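How to Label Stages in Long Robot Tasks So Your Policy Stops Getting Lost

If you train a robot arm by showing it what to do, short tasks are usually fine. Pick up the cup, put down the cup. The trouble starts when a task has several steps that look alike to the cameras. The arm reaches a pose it has seen in two different parts of the job and picks the wrong one.

We ran into this with a litter box task at Skirken. The arm has to scoop the lump, let the loose litter fall back through the slots, carry the lump to the bin and tip it in. Before we added stage labels, our policy would often scoop, lift, and then go right back down to scoop again. The pose above the tray is nearly the same on the way in and on the way out.

The fix is to give the policy a second thing to predict: which stage it is in. You can do this with demonstrations you already have. Our set had 1349 of them, and Tiina Hämäläinen and I labeled them without recording anything new.

Step 1. Write down the stages first

Do this on paper before you open any recordings. Ours were approach, scoop, sift, carry, tip and return. We started with a longer list and cut it, because two people could not agree on where "lower" ended and "scoop" began. If you can't say in one sentence what starts a stage, merge it with the one next to it.

Step 2. Pick the boundary rule for each stage

Use something you can see or read from the joints. For us, scoop starts when the blade first touches litter. Sift starts when the whole blade is clear of the litter again. Carry starts when the blade crosses the rim of the tray. Avoid rules like "when the operator has decided to move on."
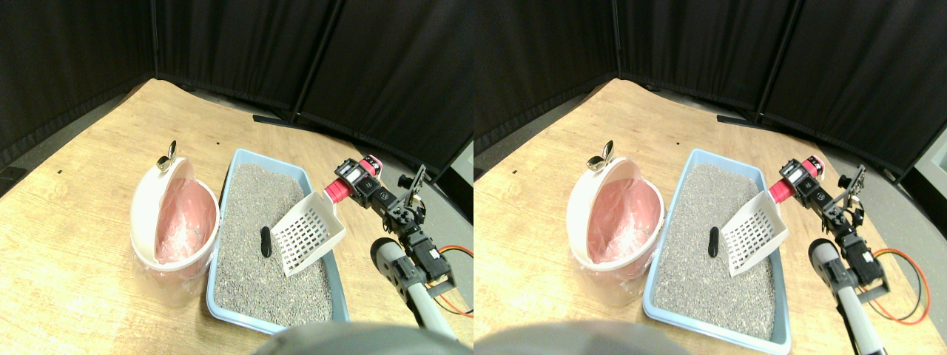 Write the rules in a shared file and keep them short. Ours fits on one page. When Joni Leinonen joined the labeling later, he read the page and his first batch matched ours well enough to keep.

Step 3. Label a small batch twice

Take 50 demonstrations and have two people label them separately. Compare the frame numbers at each boundary. Most of ours were close, but sift to carry was all over the place. One of us was marking the moment the wrist turned, the other the moment the blade passed the rim. We changed the rule, did the batch over, and only then went on to the rest.

Step 4. Label the rest

We used a plain keyboard tool. Play the recording at double speed, hit a key at each boundary, step back a few frames to fix it. It took us most of July, working afternoons.

If a demonstration includes a retry, label the retry. A second scoop is still scoop. Don't throw those recordings out — they are the only place the policy learns what to do after a miss.

Step 5. Add the stage head

Put a small classifier on top of the image features you already compute. Train it together with the action output. We set the stage loss to a tenth of the action loss and never found a better value. Then feed the predicted stage back in as an input at the next time step. During training, feed in the true stage most of the time and a wrong one now and then, so the policy can recover when its own guess is off.

Step 6. Smooth it at run time

The raw stage guess flickers near the boundaries. We only accept a change after the new stage has won for several time steps in a row. Too short and the arm dithers over the tray. Too long and it hangs there before moving to the bin.

What we got

Over 50 trials each, the old policy finished 2 and the one with stage labels finished 38. Same arm, same demonstrations, same starting positions. Most of the remaining failures were lumps that rolled off the blade during sift, and stage labels don't help with that. We are looking at a slower sift motion next.

I would not bother with any of this for a task with one or two steps. We tried it on a plain pick and place and saw no difference.

Shared 38 times

3 comments

Paavo Kauppinen
Did you try letting the model find the stages by clustering? We did that on the Sketia drawer task and got clusters that split by lighting.

Tyyne Suominen
Step 3 is the one people skip. We had to relabel a whole set over a boundary rule that two of us read differently.

Hipólito Cáceres
What happens if the stage guess is wrong at the very start? Ours sometimes thinks it is already carrying. I ended up forcing the first stage for the first second and that took care of it.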